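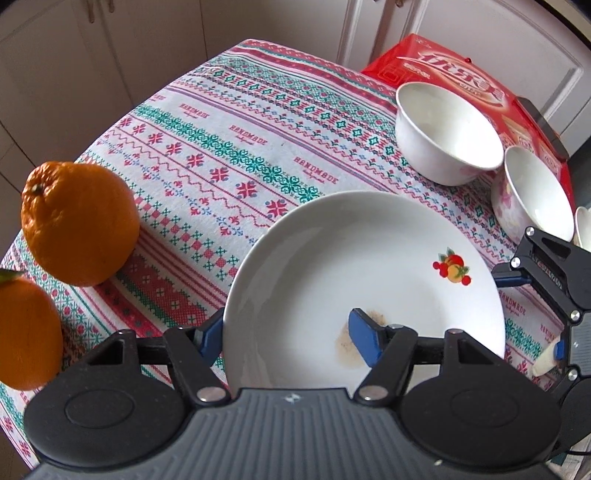

From: Fetum Robotics Club list
Date: 24 August 2020
Subject: Re: [club] table clearing task, scoring and plates

> Before we lock the rules for the Pleda, can we settle what
> counts as a cleared plate? Our team thinks a plate that
> leaves the table and arrives anywhere else in one piece
> should score full marks. Also, the plates are too slippery.
> Also, can we use our own plates? We have some nice matte
> ones that grip well.

Taking these in the order that annoys me least.

No, you can't use your own plates. The whole reason we picked glossy, deep-rimmed ones is that they are what people own. If your policy only works on a nice matte plate, then what you have built is a machine for visiting your house. Glazed plates stay in, bowls stay in, and the spoon stays in until February at least, when we can all vote on whether we hate it as much as I think we do.

On slipperiness: yes. I've had this argument with the blue fingertips for most of a month. What works for me is one pad on the outside of the rim and the other on the inside surface, then tip the plate up before you try to lift. Coming at it from both outside edges looks tidier and has cost me more plates than I plan to admit on a list with a public archive. If you grab both edges and squeeze harder, the plate leaves, and it doesn't tell you which way.

Please watch the inside pad. It likes to land wherever lunch was. We do want some leftovers on the plates, a smear or a few specks, since a table with only spotless dishes on it has already been cleared as far as I'm concerned. But wipe the pads between runs. Two of the recordings in the Koteo folder are basically a study of soy sauce as a lubricant.

Now, "arrives anywhere else in one piece." I admire the ambition. The floor is anywhere else. So is the lap of whoever is holding the other gripper. The draft rule, which I am now promoting to just the rule, says the plate has to end up flat on the stacking spot, right side up, with the gripper open and clear of it. Half marks if it's on the spot but sitting on top of something it shouldn't be. Fruit counts as something it shouldn't be.

Since I know it's coming: yes, fruit stays on the table too. The task sheet says clear the dishes. An orange isn't a dish. Last round, one entry in the spring set treated every round thing as a dish and made a very good stack, right up until the orange. I still think about that stack.

A few notes on recordings, for those of you doing demonstrations at home while the lab is closed:

Use whatever tablecloth you have. Busy patterns are welcome. Someone asked off list if they should buy a plain one so the tracking behaves. Please don't. If the tracking can't cope with cross-stitch then I'd like to know that now, in August, with a cup of coffee in my hand. A bare shiny tabletop gives us far more trouble than any number of little stars.

Leave the clutter. Boxes at the back, stuff on top of the boxes, all fine. Just don't move it halfway through a run to make yourself look better.

Both grippers should be in hand when the recording starts. We have lost too many runs to ten seconds of somebody hunting for the left one.

Go slower. I mean it. You are teaching the thing how to move, and at the moment the Yimer baseline clears a table like it's late for a bus.

Where we stand: 456 runs uploaded, 307 usable after I threw out the ones with dropped frames, missing calibration, or a dog. We said 400 usable before anyone starts training, and I'd like to stick to that - mostly so that I don't have to hear about how unfair the split was. If your home setup works, please do another batch this week. If it doesn't, write to the list and not to me directly, so that somebody cleverer gets a chance at it first.

Bowls on their own are thin. We have piles of plates and hardly any bowl on bowl, and stacking two bowls of different sizes is where every model so far goes to pieces. Small into large, please. If you do large onto small, label it as a failure, even if it stayed up. Especially if it stayed up, I don't want it learning that it can get away with things.

Rules go up on the wiki tonight, unless I find something worse to do. Objections by reply, and please trim your quotes. The last digest had the same message in it nine times.

- list admin, and apparently plate admin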